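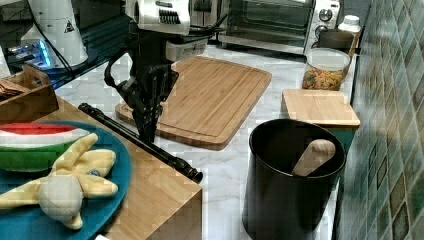

Item 1. Opening and quorum

The May meeting of the Turnham Home Education Co-op opened at 10 a.m. in the Stimley library annex. Thirteen member families were represented. Quorum is ten. The April minutes were accepted with one correction: the spelling group uses the Bronum workbook, level 2, and the reference to level 3 was struck.

Item 2. Portfolio reviews

The district requires a work portfolio for each enrolled child at the end of the school year. Members agreed on a common layout: attendance log first, reading list second, then dated samples by subject, with no fewer than five samples in math and five in writing. Photocopies are acceptable. Families using an outside evaluator will make their own bookings – the co-op will not hold a block of appointments.

Item 3. Shared materials

The lending shelf balance stands at $500. A proposal was made to spend it on a second set of the Bronum math readers, grades 3 to 5, as the present set has had a waiting list all spring.
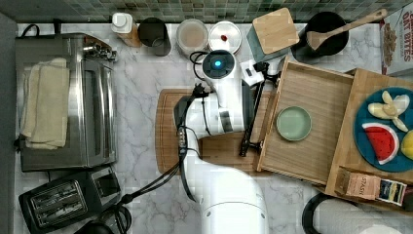

Khổng asked whether the money would be better spent on lab supplies for the older children, who have borrowed nothing from the shelf this term because it holds nothing at their level. The point was noted. The proposal was amended to divide the balance equally between readers and high school chemistry supplies, and carried, 10 in favor and 3 against.

Item 4. Fall schedule

Group classes stay at one morning a week. Latin moves to the first hour. The writing class is capped at ten students, with younger siblings placed in the reading room during that hour. Parents teaching a fall class are to submit an outline and a supply list before the next meeting.

Item 5. Carried forward

Field trip insurance wording; annex key deposit.

Meeting closed at 11:50 a.m.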